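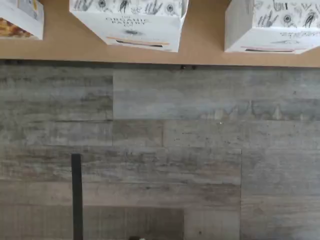 About Tarawneh

Tarawneh is a small school for people who want to run a food shop. Corner stores, village groceries, delis with four stools and a good coffee machine, the little market at the bottom of an apartment building - if it has a door, a counter and a delivery coming at six in the morning, we love it and we want to help you do it well.

We started with one evening class in bookkeeping for shop owners. It was held in the back of a hardware store, and people kept staying late to talk about everything except bookkeeping: how to order bread, what to do with the produce that's still there at closing, how to say no to a sales rep you like. After a few months of this we gave in and wrote a proper course. That course is still the heart of the school, though it has been pulled apart and put back together so many times that the first class would hardly know it!

What we teach

The main program is called the Shop Year, which is a bit of a fib, as it runs from February to the end of November. It adds up to 148 hours of class time, mostly in the evening, plus the days you spend working in a partner store. You'll learn to read a supplier's price list and spot where the money is hiding. You'll plan a week's orders for dairy, bread, frozen and dry goods, and then you'll plan it again with a holiday dropped in the middle. There's a whole unit on freezers (buying them, defrosting them, arguing with the repair company), and it gets better reviews than you'd think.

We spend a lot of time on margins. A can of tomatoes and a frozen pizza can bring in the same amount at the register and leave you with very different money at the end of the month, and once students see that on paper they start looking at every store they walk into in a new way. Several have told us they can't buy milk anymore without doing the sums.

Then there's the part we like best, which is people. How to greet someone without pouncing on them. How to train a teenager on their first job so they'll still want to be there in the summer. What to do when a regular's card is declined and there's a line behind them. We act these out in class, badly and with a lot of laughing, and they stick.

We also run shorter classes through the year:

Darkex - ordering and stock keeping for stores that still do it with a clipboard. Bring the clipboard. We won't make you throw it out.

Dosisine - food safety and labels, taught over two weekends, with a practice inspection at the end.

Prorkix - leases, permits and first-year budgets for people who haven't opened yet. If you're thinking of signing for a space, please take this one first and sign after!

The names come from an old word game one of our first classes used to play during breaks. We tried calling them Stock, Safety and Start-Up for one season and the students complained, so the silly names came back.

Where we are

The school has 1,680 square feet on the ground floor of a former furniture showroom. There's a classroom in front, a kitchen with a table everyone ends up sitting at, and a practice store with working lights and a register that sticks when the weather is damp. Students lay out the shelves themselves, price everything and change it all over again when the next group arrives. Stop by on a class evening and you'll probably find two people in a deep talk over whether pasta belongs next to sauce or across from it.
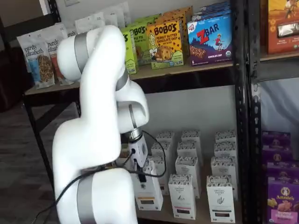 A student from an earlier Shop Year wrote to tell us that she had moved the bread to the back of her store the week after our layout class, then moved it forward again a month later when her older customers grumbled about the walk, and that working out which of us was right had taught her more than either choice did. She still sends us her floor plan every time it changes, and we pin up every one.

We get a lot of letters like that, and we read them out in class. So far 141 people have finished the Shop Year. Roughly half of them now own or manage a store, and plenty of the others went back to jobs they already had with a better idea of what goes on behind the counter. Both are great by us. One group of classmates went in together on a store in a town that had lost its last grocery, and we drove out for opening day and bought far too much cheese.

Who teaches here

We have three full-time teachers, and all of them have run shops of their own. Between them they've dealt with floods, a broken front window on a holiday morning, and a pallet of canned peaches that should have been pears. Guest speakers come in for the rest - bakers, wholesalers, a retired health inspector with very good stories.

Classes are small on purpose. We'd like to know what your store is called, or what you'd like it to be called, and what keeps you up at night about it.

Coming to see us

You don't need any experience to join the Shop Year, and you don't need a business plan. Come to an open evening first, sit in on a class and have some soup. Fees can be paid monthly, and the office can talk you through the help that's available if the cost is a worry. Applications for the next group close in the fall, and the short classes take names right up to the day they start.

If you already have a store and can take a student for a few days, please get in touch too! We're always looking for partner stores, especially ones with an early bread delivery.

Last updated: Oct 12, 2023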